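When we caught up with the student captain at the Ekham workshop, she was wiping down a bench and talking over her shoulder, happily, about towels. "Everyone thinks we'd start with something stiff, like a box," she told us, "but we wanted cloth, because cloth is what people handle all day long!" The club has 9 members and has logged over 649 practice grasps since May, which she says felt like twice that.

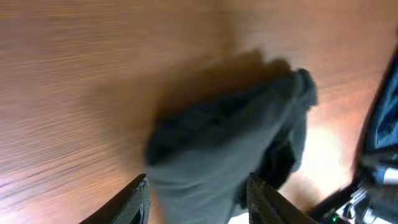 Ekham Student Robotics Club

"You get the fingers down on either side of it," she said, "and then you wait, and you really do hold your breath, every time." Next up is folding, she hopes.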